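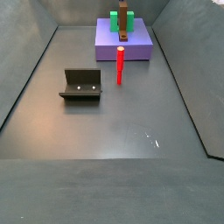

Volume 8, page 80

Shared Rooms, Longer Afternoons

Public toy libraries have existed in one form or another for generations, yet few have been asked to do as much as the one in Endska. The Triantafyllou Library of Play opened in a former post office with 305 items on its shelves. Its catalog now lists 3,087, from wooden trains and floor puzzles to costumes, board games and plain building blocks, which remain the most borrowed category in the collection.

Membership is open to any household in the district. Families may keep up to eight items for a month, and renewals are granted when no other borrower is waiting. Returned sets are cleaned, checked against a parts list and repaired on the premises. A missing piece carries no fine. The library asks only that the loss be reported, so that a replacement can be cut or ordered before the set goes out again.

The model has drawn interest from neighboring towns. Kundomden began its own lending program in December, using two rooms above the swimming hall, and the two collections now exchange their larger items each season. A rocking boat that stood unused in one town for most of a winter has had a steady waiting list in the other.

Storage remains the chief difficulty. Large toys are costly to shelve and awkward to carry, and the Endska building has no elevator. The library has asked the design office Dirkadico to prepare plans for the old sorting hall, with wider aisles and a counter low enough for children to return items themselves — a request that came up often in the most recent survey of members. Until the work is approved, the hall will continue to serve as a play space in the afternoons, closing at 6 p.m.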